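Utility room news, or what's left of it

Quick one this time, I've got paint on my elbows and the bin lorry comes early. A few of you asked after last month's item how the small back room was getting on, so here goes. Tuesday, April 28, 2020 and we have a floor you can walk on. That's the headline.

For anyone new: the back room was where everything went. Coats, jars, the broken airer, three lots of Christmas paper, a bag of other bags. Bo-ram Hong wrote in back in November to say hers was the same and she'd cleared it in a weekend with one rule, which was nothing goes back through the door until it has a place to live. I have pinched the rule. Not the weekend. It's taken me a good deal longer.

What went first

The tall shelves. Never liked them, always leaned. Cameron Quinlan took them off my hands for his shed and says they lean there too. Then the rug, which had gone flat and a bit sad, and under it a perfectly nice bit of parquet that I'd forgotten I had. Pale wood, hardly a mark on it except by the wall where the freezer used to drip. Swept it, wiped it with a nearly dry mop, two passes, then left the door open all afternoon. Don't flood a wood floor. I did that in the old flat and the blocks came up like biscuits.

Someone asked which cleaner. I used the Umitz one from the corner shop, the plain one, a capful to a bucket. Smells of nothing much. Tekurura do one as well but it left streaks, on mine anyway.

What stayed

The low drawer unit. White, shelf on top, drawer underneath. I very nearly put it out on the pavement with the shelves and I'm glad I didn't. Low is the trick in a small room, you can still see the wall over it and the place doesn't close in on you. Drawer is for cloths and pegs, nothing else. Shelf is for whatever is in use that day. If it's still there on Sunday it gets put away. (Mostly.)

The bucket. Cream plastic one, older than some of my readers. I've tried the collapsable sort, and the sort with a wringer, and the square one from Mocanu that won't go under any tap in the house. Back to the plain round one every time. Get one that narrows a bit to the bottom, they stack if you ever end up with two.

The door I left alone. White door, white wall, black handle. I had grand plans for a colour and a tin of Enanier sample in green, and then I looked at it for a week and put the lid back on. The black handle does enough. Wipe it when you do the floor, handles get forgotton.

The wall still has its paper notice by the door with the yellow sticker. Staying put for now.

Floor rule, which I'm quite strict on: nothing stands on the parquet overnight. Bucket gets hung up or goes in the cupboard. Big things against the wall, small things in the drawer, middle of the room clear so the door swings.
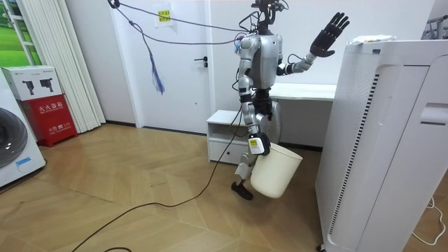
Your letters

Lots on airing cupboards, thank you, will get to them. Bo-ram says a spoonful of bicarb in the bottom of a musty bucket, leave till morning, rinse. Trying it tonight. Cameron wants to know if anybody has a spare castor for a low cabinet, the screw-in kind, he'll swap for rhubarb.

Next time

The cupboard under the stairs, if I'm brave. Send me your before stories and your best use for one odd shelf. Also still after a dustpan with a proper rubber lip, mine's split down the middle. Replies to the usual address, and please put "back room" at the top or it ends up in with the seed orders.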